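About Ondton Sewing School

Ondton is a small sewing school above a bicycle shop in Baert Street. We teach dressmaking, mending and altering to adults and to children from the age of nine, and we have been doing it long enough that a few of our first pupils now bring their own daughters and sons along. The school belongs to Annick Joly, who started it, still teaches the Thursday evening class and is writing this page, so from here on I'll say "I" when I mean me and "we" when I mean all of us.

How it began

I learned to sew from my aunt, on a heavy old machine that only went forwards. If you wanted to go back over a seam you turned the cloth round and drove in the other direction! I made curtains, then pyjamas, then a truly dreadful winter coat that I wore for three years out of stubbornness. Later I worked in alterations for a department store, taking up trousers all day long, and people kept asking me across the counter whether I could show them how to do it themselves. The shop wasn't keen on that idea. I was, very much, and in the end I rented the upstairs room for one evening a week and put a card in the library window.

Six people came to that first class. We had two machines between us and an ironing board that folded up whenever it liked, and we spent the whole evening on straight seams and cups of tea. I went home so happy I couldn't sleep.
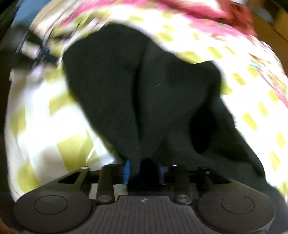
Wian Fourie still says the best thing he was ever taught at Ondton was how to unpick a seam without minding, and that he'd have given up on shirts altogether if he had been made to get his first collar right.

I love hearing that, as unpicking is a big part of what we do. Every beginner gets a seam ripper on the first evening and we practise with it before anyone threads a needle. You sew a line, you take it out, you sew it again. By the end of the evening most people are laughing about it, and the cloth has usually forgiven them.

What we teach

The beginners' course is called Trovo and lasts a term. You'll learn to thread and look after a machine, cut from a paper pattern, put in a zip and finish an edge so that it stays finished. Most people make a bag, a cushion cover and then something to wear (the pull-on skirt and the pyjama bottoms are the favourites, and both have pockets - I insist on pockets).

After that there's Tuvuvlow, our open workshop. There is no set project. You bring whatever you are working on, or whatever has been sitting in a drawer since last spring, and a teacher goes from table to table helping where it's wanted. We see wedding outfits, torn tents, dog coats, school trousers, and once an enormous patchwork that took up the whole floor and had to be carried down the stairs like a sofa. People at very different levels sit side by side in Tuvuvlow and it works beautifully, partly because somebody who learned darts last month is often much better at explaining them than I am.

Mending has its own class, and it's the one I would push everybody towards if I were allowed to push. Darning, patching, replacing a worn cuff, dealing with jersey that has gone at the elbow. It's slow work and lovely to do with the radio on. 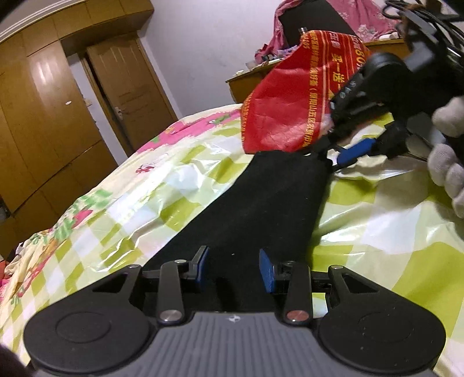

Children's classes run in the holidays and on Saturday mornings. We keep these groups small and start them off by hand, with felt and big needles, then move on to the machines as soon as they can sit comfortably at the pedal. They are fearless cutters, so we give them old sheets first.

The room and the pattern library

We have 22 places in a full class, a long cutting table at standing height, and good windows on the street side. The stairs are steep. If stairs are difficult for you, please tell us when you book and we'll arrange lessons in the ground-floor room behind the bicycle shop, which has two machines and its own kettle.

The pattern library holds over 200 patterns, nearly all of them given to us, and pupils can borrow any of them for the length of a term. Please trace them and leave the originals uncut. The knitwear ones are in the blue box and the box is always in the wrong place, so do ask.

Coming to see us

You're very welcome to look in on a class before you book one. Ring the bell marked 98 and come straight up. New courses open for booking in May, and the mending class generally has a free chair or two all year round.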